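Keep the Old One Running

My desktop computer is old enough that the company that sold it to me no longer admits to having made it. I typed the model number into their support page in March and was asked whether I meant a printer.

I bring this up because I have been told, three times now, that I need a new one. The first to tell me was the computer. The second was the young man at the Tirnis store in Grotcombe, who looked at me the way a vet looks at a very elderly cat. The third was an email offering me a "refresh" for $1,264, delivery included. I have been refreshed before. It took me two weeks to find where they'd put the margins.

What do I do on this machine? I write letters to the county. I keep a spreadsheet of what I spend on heating oil. I look up whether a thing I ate is going to hurt me. My needs have not grown since 2008, and if anything they have shrunk, but every program I use has put on weight as though preparing for a hard winter. The tax software wants more memory than the entire office I used to work in. It is still adding and subtracting, as far as I can tell.

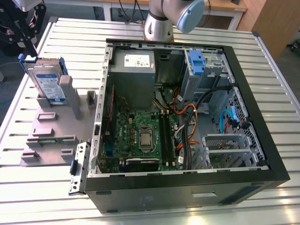

Photo: Drunent Repair Collective

A desktop tower comes apart, and I hold this to be its chief moral quality. Take off the side and there is the power supply, there is the processor, there are the slots for the memory. I don't understand any of it, but I can point at it, and a person who does understand it can get a hand in there. Try that with the tablet my family gave me, which is sealed like a pharaoh.

The repair shop on Agarwal Street charged me $216 for parts and labor, and threw in a short lecture about dust. I'm aware that a sensible person divides that figure by the remaining life of the machine and gets an answer that favors the store. I have done the division. I have also noticed that sensible people own 5 chargers and can't find the one they want.

Our town says it collected 412 computers at the last drop-off day. I stood in that line, with a dead microwave, and plenty of what went past me looked better than what I have at home. Some of it still had the stickers on. I thought about asking for one, but there was a sign against it.

So I'm staying put. It takes the thing four minutes to start in the morning, and that's how long the coffee takes.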